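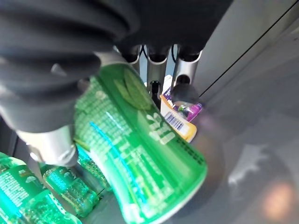
図1 手先カメラの視点。黒い蛇腹状のグリッパと緑色のボトル。奥に小袋が二つ。

第6回 柔らかい指で硬い現実をつかむ
共同工房Vikden 自作ロボット講座 配布資料

前回の宿題(指の固定ネジの増し締め)をやってきた人は、今日の前半は暇です。やってこなかった人は、前半のうちに指が一本落ちます。六角レンチは入口横の棚にあります。戻ってきていれば。

1. 今回の目標
ボトルを1本つかみ、持ち上げ、隣の箱に入れる。文章にすると一行で済みますが、昨年の受講生はこの一行に6週間かけました。

2. 柔らかい指の利点と代償
図1のような蛇腹の指は、相手の形になじんでくれます。ボトルの丸みを正確に測らなくても、押し当てればそれなりに沿う。制御が雑でも許される、というのが教科書的な利点です。
代償は、指先の位置がよくわからないことです。硬い爪なら関節角から計算できますが、ゴムの指は荷重で曲がり、気温でも少し曲がり、機嫌でも曲がります(最後の項はまだモデル化されていません)。

3. 手先カメラの視野
手首寄りにカメラを付けると、対象に近づくほど自分の指が画面を占めます。図1でも左上はほとんどグリッパです。認識プログラムVachonの初版は、黒い塊を毎回「未知の物体」と報告し、律儀につかみに行こうとしました。自分の手はマスク画像で除外すること。マスクは指を開いた状態と閉じた状態の両方で作ります。

4. 同色の物体が並ぶ場合
図1の左下には、つかむ相手とよく似た緑のボトルが固まっています。色だけで領域を切ると全部つながって、巨大な緑の何かが1個できあがります。輪郭とラベルの模様を併用してください。光沢のある面では反射も拾います。右下の床に映った橙色の光は物体ではありません。つかめません。

5. 実習手順
(1) 非常停止ボタンの位置を指さして確認する。
(2) 空気圧を下限に合わせ、指の開閉を12回繰り返す。異音がしたら止める。
(3) ボトル1本だけで把持を試す。中身は空にしておく。
(4) 成功したら本数を増やす。小袋を混ぜるのは最後。
(5) ログを保存する。ファイル名に「最終」と書かない。

6. 部品について
指の替えは1個1,000円、工房の売店で扱っています。裂けた指をテープで巻く流派もありますが、空気はテープの端を必ず見つけます。配管の図面は共有フォルダのClunulwoodに入れてあります。名前の由来は聞かないでください。

次回までの課題
把持に失敗したログを一つ選び、原因を半ページで書く。「ロボットが悪い」は昨年も提出があり、差し戻しました。組み立てたのは自分なので。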